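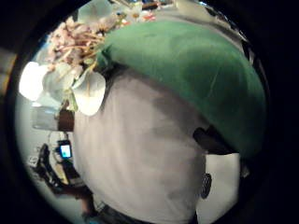
Green cloth and artificial flowers, as seen from the gripper's camera.

Keeping a hand-held gripper in good order at home

I use my Darkitix gripper for soft things such as cloth, felt and flowers made of fabric. They look harmless, but they leave more dirt in the fingers than hard objects do. Felt is the worst. The small fibers go into the joint and after one long afternoon the trigger feels heavy.

Before you clean, take out the battery and open the fingers fully. Brush the joint with a dry toothbrush, always from the inside to the outside. Then press a strip of masking tape on the finger pads and pull it off slowly. Repeat until the tape stays clean. Do not use alcohol on the pads – mine became hard and shiny after one winter of this.

The lens needs its own cloth. I keep it in a closed bag and wash it without softener. Breathe on the glass, wipe in a circle, stop.

Oil: 2 drops on the pin, no more. Open and close the trigger 5 times and wipe away what comes out. I use the light oil from Hiebert, but sewing machine oil is also good.

The rubber pads I change after 1,000 grips or when the edge begins to lift. Old glue comes off with a warm, damp rag and some patience. New pads must rest overnight under a heavy book.

Check also the screw behind the trigger. It becomes loose little by little, and then the fingers do not meet in the middle. Tighten it until it stops and go back a quarter turn.

For storage, leave the fingers a little open. If they stay closed for a whole summer, the pads stick together.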